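Cullano Two-Finger Gripper, wide jaw version

If you have been shopping for a gripper for a small tabletop arm, you have probably noticed that most of them are sold with a picture of a neat little metal block held perfectly straight. We like those pictures too, but our customers keep writing to us about cups, foam, and things that squash, so we've spent a good part of the winter on plastic cups and small cubes (there are now cups in every room of the Fleritz shop!). 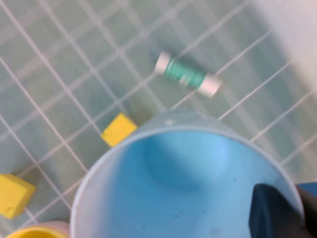 A cup asks a lot of a finger. One side has to go down inside the rim while the other stays out, the wall gives a little as you squeeze, and if you come in too fast you simply push the whole thing across the table. We ran the Cullano next to the narrower Olaniyan jaw on the same job, and we liked both, but the wide one was kinder to thin rims and the Olaniyan was easier to get down between things that stand close together. If your table is crowded, please do think about that before you order.

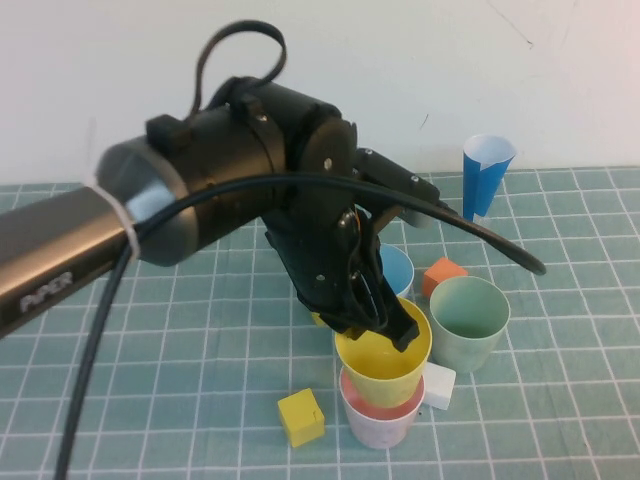 Can I use it with the controller I already have?
Most customers do, and the Brilunis controller works with it straight out of the bag. For anything else, write to us with the model and we will gladly look up the right cable before you spend your money.

Each gripper comes with 4 mounting screws, 3 pairs of soft pads, and a printed setup sheet that we rewrote in November after a lot of helpful letters. Start with the softest pads and the slowest closing speed, and work up from there. Replacement pads are always in stock, and we're happy to talk through sizes before you buy.

Page updated Mar 4, 2024

Related items
Olaniyan Narrow Jaw
Brilunis Controller, desktop
Soft pads for Cullano, pair
Wrist camera bracket
Fleritz cable kit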